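Pruneck Bench Chores: data card

Version 8. Last revised Mar 8, 2025.
Maintainers: Benvinda Serrano, Boris Zeman.

Summary

Pruneck Bench Chores is a set of 1,630 short episodes of small handling work at a table, recorded with hand-held two-finger grippers. It was assembled to test a narrow question: which parts of unpacking, sorting and putting away can current manipulation policies do without a person stepping in? Episodes are grouped into 37 chores. The chores are ordinary ones found in a home or a small repair shop, such as emptying a bag of parts, lining up rods, closing a packet or clearing a bench at the end of a job.

The set is small by current standards and is meant for evaluation and fine-tuning. It isn't large enough to train a policy from scratch.

Contents of an episode

Each episode holds colour video from the gripper, finger opening over time, the estimated pose of the tool, and a one-line instruction in English. Instructions were written before recording and were not revised afterward. Spelling follows Canadian usage ("grey", "centre"), and the tokenizer notes in the docs folder cover this.

Work surfaces

Most episodes in the bags-and-rods group use a light wooden tabletop. Plastic bags lie directly on the wood, along with smaller packets and white cylindrical pieces.

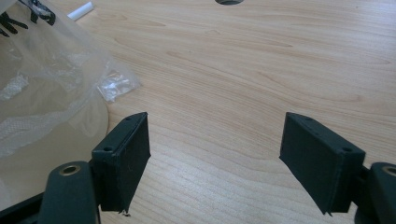 Clear film remains the weakest category. Depth estimates on it are poor, its outline changes whenever it is touched, and policies tend to close on a fold and come away with nothing. In the Gridgate baseline, success on "open the bag and take out one part" never rose above chance retries. Rigid items on the same table were handled far better, although placement drifted when the instruction gave a relative position ("beside the packet") and no fixed target.

Scoring

An attempt is scored complete, partial or failed. Partial means the object was moved but did not end in the instructed place or state. Time limit is 40 seconds for every chore, including the ones where a person needs five. Two annotators score each attempt independently, and disagreements go to Ardalan Vahidi.

Single rods

The simplest chore in the set is to pick up one white rod and lay it parallel to the wood grain. We include it as a floor. A policy that can't pass it should not be run on the remaining chores, as the results carry little information. Glare on the tabletop, pencil-like marks and an off-centre rod are all left in.

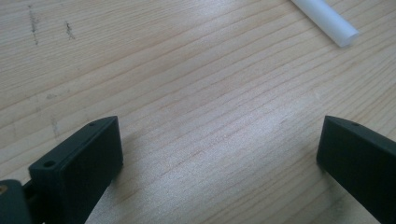 Madalena Caldeira objected, in the review thread for this version, that a floor task says very little about chores. Her comment is kept with permission: "A rod on a bare table is a lab exercise. My kitchen drawer has string in it. Report the two groups separately or people will quote the average." The results tables have been split accordingly, and the average has been removed.

Known limitations

No episode includes liquids, food or powered tools.
Lighting varies between sessions and is not logged.
Instructions assume a right-handed operator in the Mota subset.
Tool pose is unreliable where the view is mostly plain wood.

Licence and contact

Research use only. Corrections go through the issue tracker, tagged "card".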